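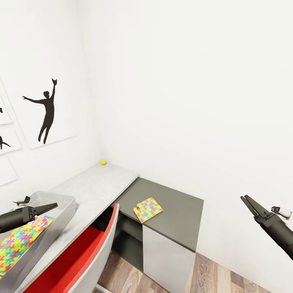 Week 4: Where Does the Stuff Go? Household storage is the dullest topic in this course and the one students argue about most. Last June 26 of you signed up for the Bromville field trip and 23 came back with opinions about closets. The basic split is between storage that hides and storage that shows. A cupboard door hides everything, including the third can opener. A translucent gray bin sits in the middle: it admits that you own things but declines to say which. Leandro Palma calls this "polite storage" in the course reader (start at page 60, skip the poem).

Terms to know for the quiz: dead stock, reach zone, the one-move rule. The one-move rule says that if you must shift one object to get at another, the second object will be bought again. Palma's Quezada households owned 310 duplicates between them, mostly tape.

Reading for next week: the Trostavside pantry diaries, first half. They are slow — bring a snack. Drafts of your own closet inventory go in the box outside my office, stapled, please.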